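Sorting Habits in Shared Kitchens: Project Report
Maeve Tully, Anatole Leclerc, Agathe Joly

Our group looked at how residents of Billska Hall sort their kitchen waste. The hall has 12 shared kitchens, and each one had three bins with printed labels. We checked the bins every evening for 14 days in December and wrote down what was in the wrong place.

We logged 3741 items. Food trays were the hardest to place - most had a film lid that goes in a different bin from the tray.

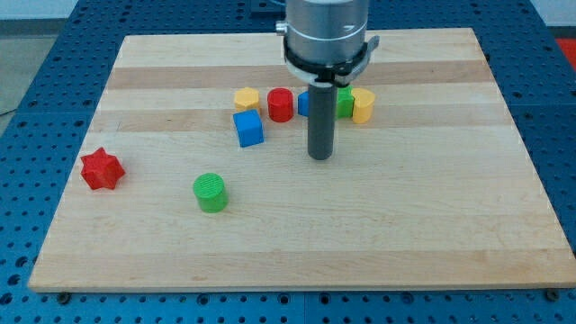

Did the printed labels help? Only for glass and paper. For plastics, residents told us the label listed materials they could not recognize.

In the second week we taped real packaging above the bins in half of the kitchens. Clotilde Rey interviewed 30 residents afterward, and most of them preferred the taped samples to the labels. Two kitchens on the top floor had to be left out of the comparison, as their bins were emptied early.

We would like to repeat the check in spring, with a separate bin for film.

Contact: Aritz Student Projects Office | Copyright Aritz College | Back to top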